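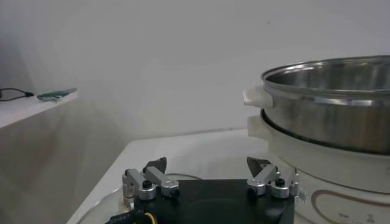 Figure 6.1 Metal links, round pivots and two black fingertips, set wide apart.

Chapter 6
Steam

In this chapter you will meet:
what happens inside a pan of water as it comes to the boil
why steam carries so much more energy than hot water
how height above the sea changes the boiling point
condensing, and where the energy goes
steaming as a way of cooking

Before you start, you should be happy with the particle model (Chapter 2) and with the difference between heat and temperature (Chapter 5).

6.1 Watching a pan boil

Put a pan of cold tap water on the hob, stay beside it, and really look. It is one of the best free shows in science! First come tiny bubbles clinging to the sides and the base. These are air. Cold water holds dissolved air, and as the water warms it can hold less, so some of the air comes out and collects wherever there is a scratch or a rough patch to start from.

A little later the pan begins to sing. Bubbles of real steam are now forming at the base, where the metal is hottest, and rising into cooler water above. There they collapse, and thousands of small collapses make the noise you hear. Then, quite suddenly, the singing drops away. The water is hot enough all the way up for the bubbles to survive the journey, and they break at the surface with a much softer, rolling sound. Many cooks can tell by ear that a kettle is nearly ready, even if they have never wondered what they are listening to.

Look at the space just above the spout of a boiling kettle and you will find a short clear gap before the white cloud begins. The steam is in the gap. Steam is an invisible gas, and the white cloud is made of water droplets which have already cooled and condensed. We shall use "steam" for the gas and "mist" for the droplets all the way through this chapter, and it is worth getting into the habit now.

Safety: never put a hand into the clear gap to test this. Steam burns are deep and they happen very fast.

6.2 Making room

Water is a closely packed liquid. A cubic metre of it, cold from the tap, has a mass of almost 1,000 kilograms. Heat it to boiling point and it swells a little, so that a cubic metre now has a mass of 958 kilograms. That is a small change, and you would hardly notice it in a saucepan (though anyone who designs heating pipes has to allow for it).

Now let the same water boil away. The particles fly apart, and the gas they make takes up well over a thousand times the space of the liquid. A single spoonful of water can fill a large bucket with steam several times over. All that pushing outwards lifts pan lids, rattles the weights on pressure cookers and once drove the beam engine at the Sedgwick pumping station, which we shall take apart on paper in section 6.5.

6.3 The hidden energy

Suppose you warm some water steadily and write down its temperature every 30 seconds. Your graph climbs in a nearly straight line and then goes flat. The hob is still on, energy is still pouring in, and yet the thermometer refuses to budge.

The energy is being used to pull the particles away from one another. It is called the latent heat of vaporisation, and it is huge. Turning boiling water into steam takes more than five times as much energy as bringing the same water all the way up from freezing point to boiling point. Pupils often guess that the last step must be the easy one, and it is a lovely surprise to plot the figures and see how wrong that is.

Nothing is lost. When steam meets a cooler surface it turns back into liquid and hands over every bit of that energy on the spot. A cold window, a cheek or a ball of dough will all do. This is the whole secret of steaming food. The water in the bottom of the pot only has to boil gently, and the steam does the carrying, rising through the holes and giving up its energy wherever it lands.

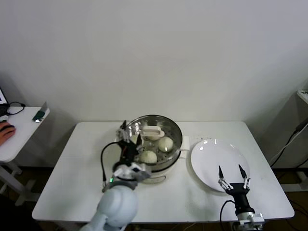
Steam, one teacher wrote to us after using the first edition, should be taught with dough from the very first lesson, as bread and buns show the energy arriving in a way that no thermometer can. We liked the idea so much that Investigation 6A now uses it.

Figure 6.2 Three white steamed buns in a perforated steel basket.

A steamed bun stays pale for a good reason. Browning needs a surface much hotter than boiling water, and a bun bathed in steam at ordinary pressure never gets there. The same dough in a hot oven dries on the outside, passes that limit and forms a crust.

6.4 Boiling on a hill

The village of Elov lies near the shore. Darnis stands 500 metres higher, up a long valley road. Water in Darnis boils between one and two degrees cooler than it does in Elov, as there is less air above pressing down on the surface and the bubbles have less to push against. An egg boiled there needs slightly longer, and so does a pan of potatoes.

Think it through before you read on:
Would a pressure cooker make more difference in Elov or in Darnis?
Why does the weather also shift the boiling point a little?
What would you expect on a mountain several times as high?

Keep your answers, as you will need them for the graph work in section 6.6.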